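Recipes > Drinks > Blender basics

How to make a smooth mango drink in a jug blender

Sunday, December 20, 2020
By Hajar Ragab

My cousin Brahim Bouzid received a jug blender in October and he telephoned me three times to ask why his mango drink had lumps. I wrote the steps for him on paper, and now I put them in order for everybody who has the same kind of blender, with a motor base, a jug and a separate lid.

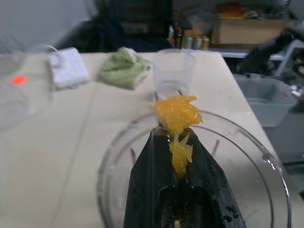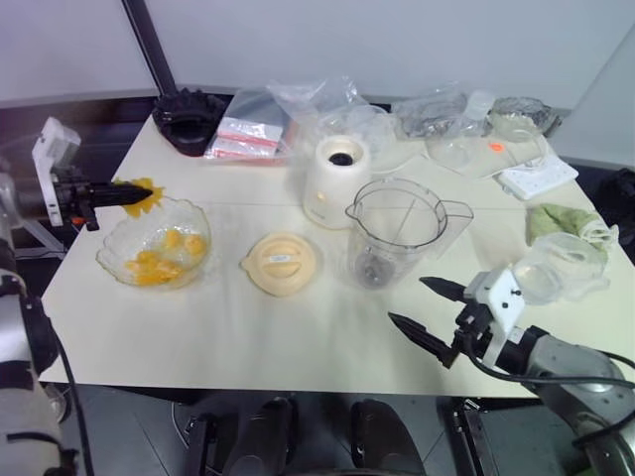
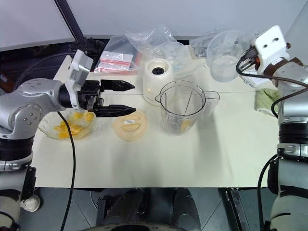
What you need for two tall glasses:

374 grams of mango, peeled and without the stone
141 ml of cold milk or plain yogurt
1 teaspoon of sugar, only if the fruit is sour
a few drops of lemon

Before you start

Clear a good space on the table. The bowl of fruit should be on one side and the blender parts on the other, so that you do not pass dripping mango over the motor base. I keep two towels near me, one for the hands and one for the table. Do not plug in the blender yet.

Step 1. Cut the fruit. Pieces of the size of a walnut are good. Very ripe mango becomes soft and slippery and it is difficult to make nice cubes of it, but for a drink the shape has no importance. Put the pieces in a wide bowl. If the mango has many fibers, cut across them, otherwise they turn around the blades like threads.

Step 2. Check the jug. Look that the blades are fixed well and that the jug is dry on the outside, especially underneath. Brahim was putting the jug on the base with water below it, and I told him to stop this.

Step 3. Put the liquid first. This was the whole problem with the lumps. Brahim put all the fruit and then the milk on top, so the blades were turning in an empty hole and the fruit stayed above. Pour half of the milk in the jug, add the mango little by little, and then the rest of the milk. Do not fill more than two thirds.

Step 4. Set the jug on the base. Turn it gently until it sits in its place. If it moves when you push the handle, it is not in its place. Press the lid all around with the palm of the hand. With my lid you must also look at the side where the spout is, because a lid that is turned wrong will let the drink come out there.

Step 5. Blend. Begin with short pulses, then 23 seconds on the low speed. Stop, wait for the blades to be still, unplug, open and push down the fruit from the walls with a soft spatula. Close and blend 12 seconds more. If it is still thick, add one spoon of milk and not a full glass.

Step 6. Taste before you add sugar. A ripe mango has enough. The lemon goes in at the end and you only stir it.

Cleaning

Do it immediately, dried mango is like glue. Put warm water and one drop of dish soap in the jug, close it, and pulse for a moment. Rinse well. The motor base must never go in water, you wipe it with a damp cloth after you take out the plug. Under the grip of the lid there can be some pulp, and an old toothbrush takes it out.

The drink keeps until the next morning in the refrigerator, in a closed bottle. It will separate a little, so shake it before you serve.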